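Bracket keeps coming loose on metal pegboard

Asked by Kirsten Turcotte, Oct 11, 2023

I put up a perforated metal panel in the garage in February to get tools off the bench. The plastic hooks that came with it are fine for light stuff. I want to hang a small shelf from metal brackets, but the screws work loose after a week or two. I used short sheet metal screws straight into the holes. Is there a better way, or do I need a different panel? The wall behind it is drywall and the panel sits off it on spacers.

3 answers

Carter Després
Get a wood panel. Metal ones are overpriced, I paid 59 for mine and took it down.

Clifford Dufour
You don't need a different panel. A sheet metal screw has almost nothing to grip in a hole that's already bigger than the thread. Use a machine screw with a washer and a locknut on the back. You will have to take the panel off its spacers to reach behind, so mark all your holes first and do them in one go. Put the flat of the bracket tight against the panel before you tighten. 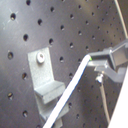 Check the load too. Even with good bolts, the drywall anchors holding the panel can be the weak spot. If the spacers aren't screwed into studs, move them before you put any weight on the shelf. A stud finder that reads metal will go crazy near the panel, so find the studs while it's down.

Chi-keung Cheng
Agree with Clifford. If you can't take the panel down, toggle bolts work if the gap behind is deep enough. Measure it first. Mine wasn't.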